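Jirier Hand-Held Gripper Set – Student Edition

Supplied by Clukholm Education for school clubs, college classes and competition teams

The Jirier set allows students to record two-handed table tasks by doing the tasks themselves. Each student holds one gripper in each hand, wears the head unit and works at an ordinary table while the recordings are stored for later use in training a robot arm. The set was developed with the teaching staff of the Zilwood Robotics Class and has been in regular use there since November.

Students need no previous knowledge of programming in order to begin. A pupil who can pick up a cup with a pair of kitchen tongs will be able to use the grippers after a short introduction, and the teaching notes are arranged so that the first session is spent wholly on practice.

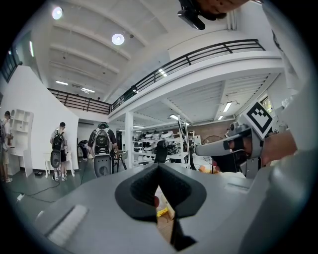

The set is intended for groups that share equipment between sessions. Every part may be adjusted for the next wearer without tools, and the straps may be removed for washing. We ask that the head unit be fitted before the grippers are picked up, and that a second student remain nearby during the first few recordings.

What is supplied

2 hand-held grippers, left and right
1 head unit with adjustable band
1 carrying frame with straps
Connecting cables and mains adapter
Teaching notes, printed and bound
Spare finger pads

Tables, task objects and computers are not included. Schools wishing to borrow a computer for the length of a course should state this when they order.

Room and floor space

The class needs an open room with a level floor. Each pair of students should have its own table and enough clear floor to turn round while wearing the frame. Upper galleries and tall shelving present no difficulty, but walkways between tables must be kept free.
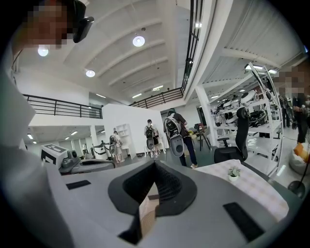

Storage should be settled before the set arrives. Frames left on the floor are easily damaged, and a cupboard that locks is preferred where a room is used by other groups in the evening. At Zilwood the equipment on the tall white shelving is packed on the upper shelves, with a table standing close by. Cables laid across the floor should be run along a wall or covered wherever the room allows it.

Preparing a table task

The teaching notes contain 20 tasks, graded by difficulty. The early ones use firm objects with plain shapes. Later ones ask students to use both hands together, or to handle soft and thin materials. Teachers may add tasks of their own, and a blank form is provided for this purpose.

A cloth on the table is permitted and, for the later tasks, encouraged. Objects should be set out before the recording is started and returned to their places after it.

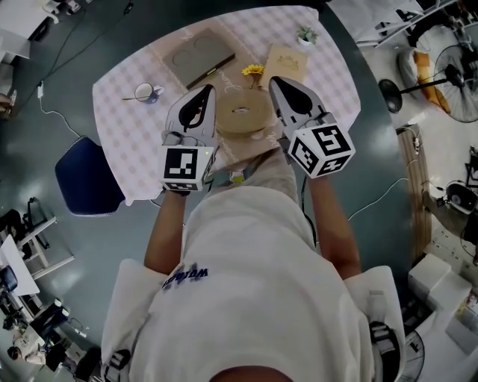
Both grippers in use at a table laid with a checkered cloth and a sunflower in a small vase.

Finger pads and care

The finger pads are the only parts subject to ordinary wear. They should be wiped with a damp cloth at the end of each session and inspected for splits. Worn pads must be replaced in pairs – a new pad set against an old one will not close evenly.

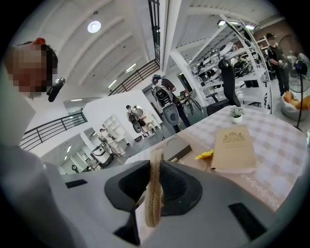 Thin materials are introduced in the second half of the course. Students are advised to close the grip slowly and to lift only when the material is held along its edge. A narrow strip of woven lace, held between the pads so that it hangs straight down, is a suitable piece for this stage, and ribbon or tape may be used in its place. Teachers should keep several pieces to hand.

Competition use

The set is accepted for the Shabalala Cup, open to school and college teams. Teams enter in the junior or senior section and may bring 2 sets. Entries for this year's competition close on 25th July. The rules on marking and on permitted objects are sent to each team when its entry is received.

Ordering and support

Orders are accepted from schools, colleges and registered clubs. Questions on teaching should be addressed to Telma Huenchumán, Head of Student Programmes at Clukholm Education. Repairs are carried out in our own workshop, and a replacement gripper can be lent while the work is done.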